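1/ Thread on why Ellcombe's tap water leaves scale on everything, and what a household softener does and doesn't do about it. Numbers are from my own test kit unless noted.

2/ Hardness is dissolved calcium and magnesium, reported in mg/L as calcium carbonate. Mine reads 310 at the kitchen tap. Anything over 200 will scale a kettle in short order.

3/ The town draws from two sources: the Kiltholm bore and the reservoir. Bore water sits in limestone for a long time. Reservoir water is mostly rain. The blend changes through the year, so your neighbour's reading from April won't match yours from spring.

4/ Heat drives the scale. Bicarbonate breaks down as the water warms, carbon dioxide leaves, and calcium carbonate drops out on the hottest surface. In most houses that's the kettle element or the bottom of the hot water tank.

5/ It also explains the film on anything washed hot and left to air dry. Glasses show it first. Bare wood and bamboo take it up as a greyish colour in the grain, and vinegar only shifts part of it.

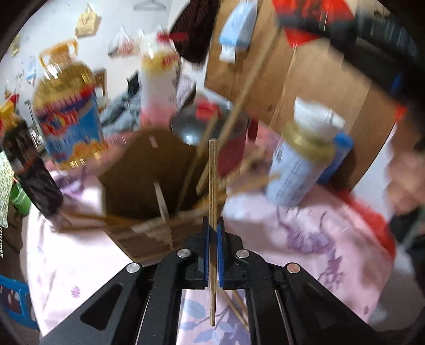

6/ Mihret Kumsa replies that the Kiltholm side of town had scale like this well before the bore was deepened, and that the old pipes deserve some of the blame.

7/ Fair on the first point. Old pipes narrow with scale and shed flakes, but they don't add hardness. Test at the meter and at the tap. My two readings were within the error of the kit.

8/ Softeners. The resin swaps calcium and magnesium for sodium, then gets flushed with brine. I have a Vendell unit set to regenerate every 1170 litres. That suits two people at this hardness. Four people would want a bigger resin bed.

9/ Sodium goes up. For each 100 mg/L of hardness removed you add 46 mg/L of sodium. Anyone on a low-salt diet should keep one unsoftened tap for drinking and cooking. 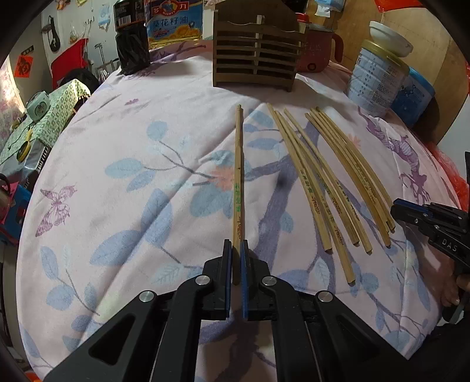
10/ Set the salt dose before you touch anything else. The factory setting on mine was too high. I cut it by 30 per cent and the outlet still tests soft at the end of a cycle.

11/ Magnetic clamps: I ran one on the laundry line for a full season, no softener on that branch. Hardness in and out was the same, and so was the scale on the test coupon.

12/ Citric acid for the kettle, one tablespoon per litre, warm, half an hour, rinse twice. Vinegar works but it's slower and it smells.

13/ Lenka Murín has asked for the raw readings. I'll post the spreadsheet once I've fixed the column where I mixed up grains and mg/L.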